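Two-arm cell back at work in Hullden after handoff fault

HULLDEN — A two-arm robot cell at Vidlow's workshop in Hullden is running again after a fault in which one arm failed to let go of a part while the other was already pulling on it.

The fault happened in May, shortly after 3 p.m., during a routine handoff. No one was hurt. The part, a small block with metal rods set into it, was twisted out of both grippers and landed on the floor. One rod was bent, and a finger pad on the left arm had to be replaced.

Vidlow said the cell was stopped by the operator on duty, who pressed the emergency button when the motors began to strain. The arms did not stop on their own, and that has been the main concern in the company's review. 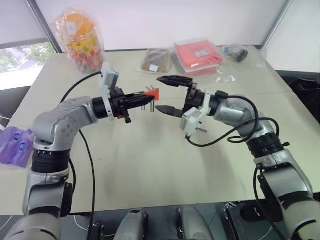

The two arms during a handoff at the Vidlow workshop.

In a handoff, one arm holds the block and brings it to the middle of the table. The other closes on it, and only then is the first supposed to open. According to Vidlow, the control software is meant to wait for a signal that the second grip is firm before it sends the release command.

On the day of the fault, the signal came through but the release command did not. The review traced this to a software update installed that morning. The update changed the way messages between the two arms were queued, and under some conditions a release command could be dropped without an error being logged. The receiving arm, with no way of knowing this, moved off as planned.

A force limit should have caught the problem. It was in place, but it had been raised during earlier testing with heavier parts and was never set back. Vidlow said the pull between the arms stayed under the raised limit until the block slipped.

Oei, the firm that supplied the control software, has withdrawn the update and sent a corrected version to its customers. The new version requires the holding arm to confirm that it has opened before the receiving arm may move. If the confirmation does not arrive, both arms hold still and an alarm sounds.

Vidlow ran the cell for 430 handoffs on the corrected software before putting it back on regular work. Two of those ended in a hold, both of them triggered on purpose by unplugging a signal cable.

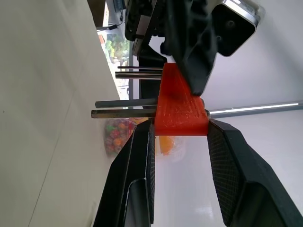

The company has also changed how force limits are handled. They are now stored with each job and loaded when it starts, and any change made during testing is cleared when the cell is shut down. A printed sheet with the current values is kept at the operator's station — a step the night shift had asked for last year.

Logs from the weeks before the fault were checked as well. Reviewers went through 119 handoffs recorded under the same raised force limit and found no other case in which the arms pulled against each other. All of those were made before the update was installed.

The fault put the cell out of use for around 3 weeks. Work for the Clundutik project, which takes most of the cell's hours, was done by hand during that time, and Vidlow said a small backlog remains. The company expects to clear it without adding shifts.

Staff have been told to keep clear of the table whenever the arms are powered, including during a hold. The same rule applied before the fault, but it has been added to the start-of-shift checklist, and operators must now sign for it.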